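Folding T-shirts on a felt mat (and other small laundry wins)

I used to fold everything on the bed. The bed is soft, it's too low, and by the third shirt my back was complaining and the dog had moved in. So last August I moved the whole business to a table with a felt mat on it, and I'm never going back!

Why felt

Cotton grips it a little. On a bare shiny table a T-shirt skates away the second you tug a sleeve, but on felt it stays where you put it and you can pull the wrinkles out toward you. Mine came from Undham, but any thick felt desk mat will do. Run a lint roller over it before you start on the whites. I skipped that once with a black fleece load right before it and, well, gray-ish pillowcases.

The long fold

My aunt Remedios Benítez taught me this one and I still do it her way. Shirt face down, smooth it with your forearm (the whole forearm, it's quicker than your palms). Bring one side in to the middle with the sleeve folded back on itself, then the other side the same. Now you've got a long rectangle, and this is the moment to stop and fix things. If a corner is bunched up or a flap is sticking up at the end, open that bit and lay it flat again. It takes 2 seconds now and it's a hard crease by tomorrow if you don't.

What looks like a coral-red tee on the teal mat, at the long stage, still wrinkled and with a crumpled flap at the upper right. The bottom and left edges are flatter.

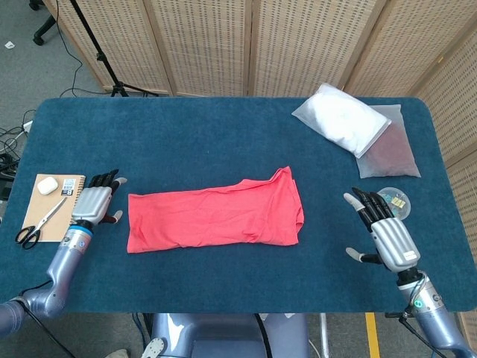 From rectangle to drawer

Fold the hem up to just short of the collar, then in thirds, and stand it up. If it flops over, it was folded too loosely, so do it again and press the air out as you go. I file mine in a row in a Basix drawer box, heavy cotton at the back, thin ones in front. The thin ones slump if the box is half empty, so I tuck a rolled towel in the gap.

Gym shirts don't hold this fold at all, the fabric is too slippery. Roll those.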